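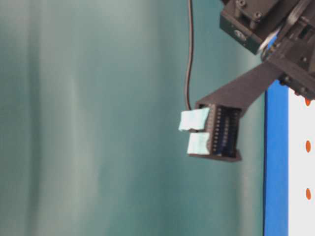
My aunt left me her half of a launderette in Grimthorpe Street, and the other half belonged to a man she had not spoken to for over 2 years. They had worked in the same room six mornings a week throughout. When something needed saying, it was written on the back of a service-wash ticket and pinned to the corkboard, between the bus timetable and a card for a piano tuner.

I found this out from the tickets. She had kept hers in a Fevora biscuit tin, in order, and the solicitor handed it over with the keys as though it might be worth something.

The early ones were businesslike. "Dryer four is eating socks." "Dryer four is not eating socks, the customers cannot count." "Please tell the customers that." By the following August they had widened in scope. There was one about the correct way to fold a fitted sheet, which ran to both sides and a second ticket, and one that said only "I heard that," with nothing to suggest what he had heard.

I had a job of my own at the time, in the accounts office of a firm called Plisum, who made the bits that go inside other people's taps. I took a week's leave, meaning to sell my half by the end of it and be back at my desk with a modest sum and a clear conscience. I had even looked at kitchens.

My partner in the business was there when I arrived. He was a tall man in a brown overall, somewhere past seventy, and he was cleaning the fluff out of a filter with a fish knife. I told him who I was. He looked at me, put down the knife, wrote something on a ticket and pinned it to the corkboard.

It said, "You have her chin."

I said thank you, aloud, which was evidently bad form. He went back to the filter.

I lasted until about eleven. Then a woman came in to collect two duvets and asked me what she owed, and I had no idea, and he was standing four feet away and plainly did. I took a ticket from the pad. "How much for duvets?" I pinned it up. He finished what he was doing, dried his hands, walked over, read it, thought, and wrote his answer underneath. The woman waited through all this quite calmly. She told me afterwards that it was quicker than it used to be.

By the third day I was getting the hang of it. You learn to save things up. A remark has to be pretty good before you'll cross a room and find a drawing pin for it, and most of what I had been saying to people at Plisum for eleven years would not have made the board. I wrote to him that I wanted to sell. He wrote back that I was free to, and that the Karamanlidis family, who had the dry cleaner's on the corner, would give me a fair price and turn the place into a second dry cleaner's. Then, on a separate ticket, "She never liked their pressing."

I asked him what the quarrel had been about. I put it politely and used one of the clean tickets. It stayed up all afternoon without an answer, and at closing time it was gone, and so was he.

That night I went through the tin again. The tickets were numbered, as tickets are, and I laid them out across the bed in the room over the shop. Ticket 227 was in her writing. "You might have asked me yourself instead of leaving it on the board like a lost glove." I looked for what came before it. There was a complaint about soap powder, and before that one about the window. Whatever she was replying to, she had not put it in the tin.

The last one was 311, also hers. "Ask again, then."

The pinhole in it was very small and clean. I don't think it had been up for long. She went into hospital that spring, and perhaps he never saw it, or perhaps he saw it and was still working out the wording. He was a slow writer.

I thought about it for most of the night. It seemed to me a private matter between two other people, and I was brought up not to interfere, chiefly by her. In the morning I went down early and pinned it to the corkboard, next to the piano tuner.

He came in at seven, hung up his coat and read it. He read it for as long as it takes to do a cool wash. Then he unpinned it, folded it once and put it in the top pocket of his overall.

"Dryer four wants a new belt," he said.

His voice was much higher than I'd expected. I rang Plisum at nine and asked about a second week.

We use cookies to improve your visit. By continuing to read you accept our use of cookies. Accept | Manage settings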